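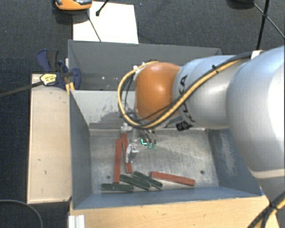

Offene Werkstatt Lotau bringt Industrieroboter das Aufräumen bei

Projekt "Kocsis" sortiert ab sofort längliche Teile aus der Kiste - Besichtigung auf Anmeldung

Lotau, 2023-08-01. Die Offene Werkstatt Lotau hat ihren Selbstbau-Greifplatz "Kocsis" in Betrieb genommen. Ein gebrauchter Roboterarm von KUKA holt dort längliche Teile in Rot und Dunkelgrün aus einer grauen Metallkiste. Eine erwachsene Person mit zwei gesunden Händen erledigt dieselbe Aufgabe nebenbei und kann sich dabei unterhalten. Die Werkstatt hat sich davon nicht beirren lassen.

Begonnen hat der Aufbau im Juni. Der Arm stammt aus der Auflösung der Firma Cedach, die ihn nach langen Jahren in der Halle nicht mehr brauchte und der Werkstatt unter der Bedingung überließ, dass sie ihn selbst abholt. Für den Umbau wurden bislang 2072 Euro ausgegeben, der größte Einzelposten waren Kabel. Wer das für übertrieben hält, sei auf den gelben Strang verwiesen, der außen am Arm entlangführt und um das orangefarbene Handgelenk einen großzügigen Bogen schlägt. Die erste Fassung war kürzer. Sie hielt bis zur ersten vollen Drehung.

Auch sonst folgt die Anlage dem Grundsatz, vorhandenes Material zu verwenden. Die beiden Metallkisten standen seit dem Umzug im Lager und bringen ihre Kratzer mit. Eine Zwinge mit blauen Griffen sitzt an der Ecke, an der sie aneinanderstoßen. Im Lastenheft war an dieser Stelle eine "dauerhafte mechanische Lösung" vorgesehen. Die Zwinge gilt bis auf Weiteres als dauerhaft.

Schwieriger als die Mechanik war das Greifen. Solange die Teile einzeln liegen, arbeitet der Platz zuverlässig. Liegen zwei dicht nebeneinander, nimmt der Greifer gern beide oder, in schlechter Stimmung, keines. Die Steuerungssoftware mit dem Namen "Irlow" ist eine Eigenentwicklung und wurde im Lauf des Sommers mehrfach umgeschrieben. Im letzten Dauerversuch vor der Inbetriebnahme standen 60 Griffe auf dem Plan, 12 davon gingen daneben. Die Werkstatt wertet das als Erfolg, zumal der Tisch diesmal stehen blieb.

Die Sorge, der Roboter könne Arbeitsplätze in der Werkstatt gefährden, ist nach derzeitigem Stand unbegründet. Jemand muss die Teile ja wieder in die Kiste zurücklegen, damit er sie erneut herausholen kann. Für diese Tätigkeit werden noch Interessierte gesucht. Vorkenntnisse sind nicht erforderlich, eine gewisse Gelassenheit ist von Vorteil.

Im Betrieb gelten feste Regeln: Der Arm läuft nur unter Aufsicht zweier eingewiesener Mitglieder, davon eines am Not-Halt. Kinder dürfen zuschauen, aber nur hinter der Absperrung. Das gilt auch für Erwachsene, die sagen, sie hätten so etwas früher beruflich gemacht.

Als nächster Schritt ist eine Sortierung nach Farbe geplant. Danach soll der Platz Schrauben aus der Spendenkiste nach Länge ordnen, ein Vorhaben, an dem in Lotau bereits mehrere Menschen gescheitert sind. Einen Termin nennt die Werkstatt vorsichtshalber nicht.

Besichtigungen sind nach Anmeldung im Werkstattbüro möglich, der Eintritt kostet 2 Euro. Der Betrag fließt in die Kabelkasse. Schaltpläne und Stückliste können vor Ort eingesehen werden, die Stückliste ist an einigen Stellen mit Bleistift geführt.

Über die Offene Werkstatt Lotau
Die Offene Werkstatt Lotau bietet Arbeitsplätze für Holz, Metall und Elektronik. Mitglieder nutzen Maschinen und Räume gemeinsam und räumen hinterher auf, letzteres mit wechselndem Ergebnis.

Pressekontakt: Offene Werkstatt Lotau, Werkstattbüro
Abdruck honorarfrei, Belegexemplar erbeten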